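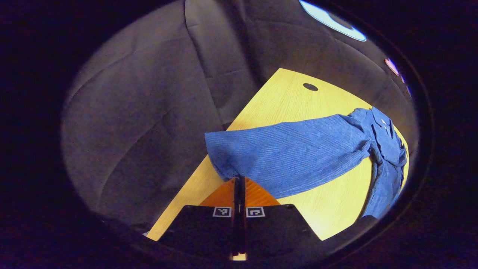
Sleeve end of the striped shirt, gripper just below the cuff.

Workshop > Builds and Projects > Grippers and Arms

We use cookies to keep you logged in and to remember which threads you have read. Carry on browsing to accept.

Hand-held gripper for shirt folding - is it worth the bother?

savgate_shed
Photo at the top is from the gripper itself. Two flat black pads, orange wedge between them, a marker on each pad so the software can work out how far open it is. The plan is to fold shirts by hand with this, record the lot, then put the same fingers on the arm at the Savgate workshop and let it copy me. I've got 40 folds recorded since January. Before I do any more I'd like to hear what people think of the pads. Too wide?

tarik_aydogan
Too wide for what? I can't see how you pick up a single layer of cotton with a pair of plates like that. You'll get the cuff, fine, it's a big bunched lump. Then you get to the collar, where it's all folded over itself, and you'll grab three layers or none.

savgate_shed
Collar is the bad bit, yes. Sleeves I'm happy with.

mugwort
You're happy with them because it's your hand doing it. Your wrist is sorting out every mistake before you notice you made one. The arm won't. I went through all this with tea towels and had 400 recordings by the end and it still dropped every other one. A tea towel is a rectangle.

Dogukan K
Bit harsh. 400 recordings of what though? If they were all the same towel on the same table in the same light then of course it fell over the minute anything moved. I'd vary the shirt before I touched the pads.

mugwort
2 tables, 11 towels, curtains open and shut. So no.

Dogukan K
Fair enough. What pads did you have on?

mugwort
Grivora soft ones. They went shiny and I gave up.

brackenfold
Can I ask about the markers? They're on the upper edge of the pads, right where the cloth goes. First time a sleeve flops over one you've lost your opening width. I'd also worry about that ceiling light top right, it's very bright and I've had glare wipe out a marker completely. Not saying it will in your case.

savgate_shed
Both markers show in the photo, cuff and all.

brackenfold
In that photo. How many do you lose over a whole fold?

savgate_shed
Haven't checked. I'll run it tonight.

tarik_aydogan
You've made 40 recordings and haven't checked??

savgate_shed
I looked at the first few and they were fine - I know, I know.

Dogukan K
The yellow table is a good choice at least, blue shirt stands out on it. Try a yellow shirt and see how clever it is then.

trivville_ned
Somebody at Trivville built one of these with narrow fingers and it was better on collars and hopeless on everything else. It kept poking holes in the pile instead of lifting it. I wouldn't cut your pads down. Print a second pair and swap them over.

tarik_aydogan
And then the recordings from the first pair are no use for the second, so he starts again. I still say a Bråten board and your own two hands will have the ironing done before this thing finds a buttonhole.

savgate_shed
Ran it. Markers drop out a lot more than I thought, nearly all of it when I turn the sleeve over. Going to move them down the pads and redo the lot. Keeping the width for now.

mugwort
Keep the old files anyway. And do a tea towel first.

Last updated: March 14, 2023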